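Round table (office furniture)

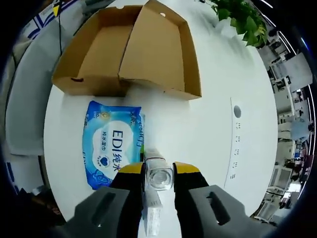 Akihiko Koyama
Section editor, Furniture and Fittings, Grikunent Reference

A round table, in office use, is a table with a circular top intended for short meetings, sorting, unpacking and other work that does not belong to one person's desk. White tops are common. The one shown has a grey circular opening on the right-hand side of the top and a faint curved seam beside it, and holds a clear glass jar, a packet of wet wipes and an open cardboard box.

Terminology

Trade catalogues use "round table", "circular table" and "meeting round" for the same article. "Pedestal table" refers to the base alone and may be applied to a top of any shape. "Café table" is used for smaller and lighter pieces, normally without any opening for cables. In the Caron system of furniture classes, round office tables are listed with meeting furniture whatever they are used for after delivery.

Dimensions

The size is given as the diameter of the top. A top of 100 cm seats three people with papers, or four without. Smaller tops suit two people and are often placed at the end of a row of desks. Seat spacing is measured along the rim, with 58 cm per person as the working figure in the Caron tables; arm rests may call for more. Height follows that of ordinary desks, so that the same office chairs can be used at both.

Top and surface

Tops are made from solid wood, board with a bonded surface, glass or stone. A pale, plain surface shows dust and ink readily, and small parts are easy to find on it. Gloss finishes reflect ceiling lights and are less comfortable for reading.

A top may be made in one piece or in several. Where parts meet, a seam remains visible as a thin line. Straight seams are found on tops that divide in half for carriage. Curved seams occur where a separate section is let into the surface. Crumbs and liquid collect in seams of either kind, and the joint should be wiped along its length.

Cable openings

A cable opening, or grommet, is a hole lined with a ring, usually of plastic or metal. It may have a cap with a slot for the lead. On a rectangular desk the opening is normally placed at the rear. A round table has no rear, and makers differ on where it should go:

Centre: leads reach every seat equally, but the opening lies directly over the column of a pedestal base, which must then be hollow or offset.
Off centre: the opening clears the column and leaves the middle of the top free. One side of the table is then better served than the other.
Rim: a notch in the edge takes the place of a hole. Plugs pass through without being threaded, and the notch catches sleeves.

Small objects are sometimes lost through uncapped openings. Mitsuko Ueda's survey of shared rooms at the Hultuvell offices recorded 34 such items recovered from cable trays in one year, most of them pen caps and screws.

Use

Few round tables in offices are used only for meetings. Ueda's survey lists unpacking of deliveries as the most frequent other use, followed by eating and the sorting of supplies. A shape without corners can be approached from any side, and a carton opened at the far edge leaves the near half of the top for its contents. The four flaps of an ordinary carton, spread outward, take up more of the surface than the carton itself, which is the usual cause of crowding on small tops.

Empty cartons are best folded flat and removed before small goods are set out. Glass jars and similar items should stand well inside the rim. A round top offers less depth near its edge than a square one of equal width, and objects placed there are more easily knocked by a chair back -- particularly where chairs are pushed in without regard to the legs of the base.

Overhanging plants are a minor source of marks. Drips from leaves dry as pale rings and are seldom noticed on white until the light is low.

Cleaning

Daily cleaning requires a damp cloth or a pre-moistened wipe. Wipes sold in soft packets differ mainly in the liquid they carry. Those marked as pure water, such as the blue-and-white packet on the table above, lettered "EDI纯水", take their name from purified water; the letters EDI commonly stand for electrodeionisation, a method of removing dissolved salts with an electric current and ion-exchange material. Water with little dissolved salt leaves less residue on drying. Wipes containing alcohol dry faster and may dull some lacquers.

Luzius Trummer, in a workshop note for Grasura, advises working from the middle of the top to the rim in overlapping arcs and turning the wipe once. He also advises lifting the grommet ring every July and cleaning beneath it. Packets left open dry out from the top sheet downwards; the flap should be pressed shut after use.

See also

Cable tray
Corrugated box
Pedestal base
Wet wipe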